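From: Rokeya Munshi
To: homecare-laundry list
Subject: Re: [homecare-laundry] Folding tunics without a table

Dear Herath and everybody on the list,

Thank you for your message of Wednesday. I have read this list for a long time and written to it only two times, so please excuse me if I answer too long. English is my third language and I write slowly, but on this subject I have something to say, as I fold blue tunics nearly every day of my life.

Herath wrote:

> We have moved the uniform store to the small office at Davier and there
> is no longer a folding table. The girls now take their tunics home and
> do everything there. The result is that they come back in all kinds of
> shapes, some rolled, some folded like a napkin, and they do not stand
> in the shelf. I don't want to buy a folding machine or send everything
> out to a laundry, we have no money for it. Does somebody have a simple
> method that a person can do at home, in a small flat, with no table
> and no ironing board? Our tunics are the short-sleeved type with
> V-neck and one or more pockets. Mixed polyester and cotton.
>
> Second question. Do you iron? Half of my people say it is not
> necessary and the other half is angry with the first half.
>
> Herath

I will start with the place, and then the method, and the ironing last.

THE PLACE

In my flat there is a kitchen table, but it is 70 centimetres wide and there is always something sticky on it. For years I folded on my knees, sitting on the sofa, and my folding was as bad as what you describe. Then I changed to the bed, and I have stayed with the bed. It is large and flat, it is at a height where you can reach the middle by bending a little, and the cloth does not slide away from you as it does on a polished table.

You need only a sheet on it, tight and clean. Take away the duvet and the pillows first. I used to push the duvet to one side and fold in the space that was left, and of course the duvet comes back, slowly, and lies down on your sleeves. Now I strip the bed on the same morning that I fold, so there is one trouble for both things. A plain pale sheet is best, as you can see the outline of a dark tunic very well on it. On my striped sheet I could never tell if the hem was straight, I was always following the stripes instead, and they were not straight either.

If you have a bad back, please go on your knees beside the bed. My sister-in-law puts a cushion from the chair under her knees and folds the whole week's washing like this, and she is 2 years older than me.

THE DRYING

I put it here as it decides everything that comes after. The tunic should come off the line when it is dry everywhere except a little in the seams. If it becomes completely hard and dry, the creases stay in, and then you must iron, even if you belong to the half of Herath's people who do not want.

Hang it from the hem, upside down, with the pegs at the side seams. When it hangs from the shoulders you get two small points, like little horns, and they will be seen all day. I have seen a nurse at our clinic with horns and nobody had the courage to tell her.

In the machine, do not fill it full. I wash tunics only with tunics, at the temperature which your employer asks for, and I close the poppers if there are poppers. I empty the pockets. I know that everybody says this and everybody does it, but last June I washed a biro, and I had 3 tunics with a map of the world on them. The stain came out from two of them with much patience. The third is now for painting the balcony.

THE METHOD

I learned the following from a woman in the linen room at the nursing home where I had my first work in this country. She was very strict and I was afraid of her. I write it as she said it, with my own small changes.

Lay the tunic on the bed with its front downwards, the neck away from you and the hem near to you. Before any folding, make it flat. This is the part which people jump over. Take the tunic by two corners of the hem and pull gently, then take the shoulder and the opposite hem corner and pull, then the other shoulder and the other corner. The polyester will let go of most of its creases only from this. With your hand flat, stroke from the middle to the outside. Do not stroke up and down, or you will push all the small waves together at the collar.

Look at the pocket also. The pocket is on the underside now, and if it has turned its corner in, you will make a lump in the centre of your folded tunic which no shelf will forgive. I put my hand in under the cloth and feel for it.

Now take the left side and bring it to the middle, so that the side seam lies along the centre of the back. The sleeve comes with it and points to the right. Turn the sleeve back on itself, so it lies inside the line of the fold. Do the same with the right side. You have now a long, narrow piece, and its width should be the same at the top and at the bottom. If it is wider at the bottom, you took the hem too little. Open it and do it again, it takes only a moment when it is still flat.

Then bring the hem up by one third, and again by one third, so the last fold arrives at the neck. Turn the whole thing over. The V-neck is now on top, looking at you, and the fold is in front. It will stand in the shelf like a book if you put it with the fold outwards.

For two persons it is quicker. One holds the shoulders and one holds the hem, and you pull against each other before you put it down. My son helps me in this way when he wants something.

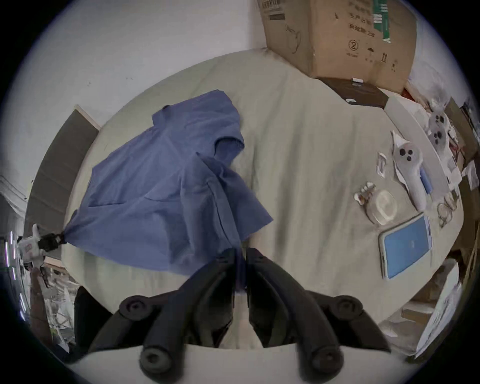 The large sizes are harder. The same method works, but there is so much cloth in the body that three parts are not enough and the piece will be too thick. For these I bring the hem up by one quarter, three times. And with the sizes which are made longer at the back than at the front, put the two hems together first and let the extra cloth make a small fold inside, where it cannot be seen.

About the width, I can say only what is right for our own shelf. We had an old piece of card, cut by somebody before me, and we laid it on the back of the tunic and folded around it, and then pulled it out. This gave always the same width, whoever was folding. Herath, I think this is what you need for your people at Davier. Measure your shelf, divide it by how many piles you want, and cut one card for each person to take home. A cereal box is too soft. The back of a writing pad is good, and the stiff envelope in which they send calendars is very good.

THE IRONING

I know this question makes people angry, so I will only say what I do.

I do not iron the body of the tunic. If it was hung well, pulled well and folded when it was nearly dry, the weight of the pile makes the rest. I put the newest one at the bottom of the pile and take from the top, and after one night it is smooth enough for any supervisor I have known.

I do iron the neck. The edge of the V-neck turns outward after many washes and it looks tired, and it makes the person look tired also. Two minutes with a warm iron, from the inside, with a damp handkerchief between. You can do this on a folded towel on the bed, but please put the towel double, and do not put the iron to stand on the mattress while you answer the telephone. I bought a new mattress cover for this reason.

There was a message on this list some months ago about the Hikard spray, which you put on the cloth and stroke with your hand. I tried it. It works, it smells of pears, and the bottle was finished before the month was. Plain water in a bottle for plants did the same for me, only without pears. Maybe other people had a different experience and can write.

THE CARRYING

One more thing which Herath did not ask. Many tunics are well folded at home and arrive badly, since they travel in a shopping bag under a lunch box. I put mine in a flat bag with a zip — mine is from Trarnine, but any pillowcase will do, if you fold the open end under. Put it in the rucksack against your back, standing up, and the other things in front of it. If you cycle, put it in last.

When I worked in the linen room we had 124 tunics in the book and I knew most of them by their faults. One had a green thread in the left sleeve, one had a burnt spot like a bean. I would not want to go back to the heat of that room, but I liked it when the shelf was full on Monday morning and all the folds were in one line. I hope your shelf will look like this, Herath, and that your two halves will speak to each other again.

If someone has a good method for the trousers, the type with elastic in the waist, please write it to the list. I have tried many ways and they always open themselves like an accordion.

With kind regards,
Rokeya Munshi

P.S. To the person who asked in private how to take out the smell from tunics which were forgotten in the machine overnight: wash them again, the same programme, with less powder than the first time, and hang them outside. I have not found a shorter way.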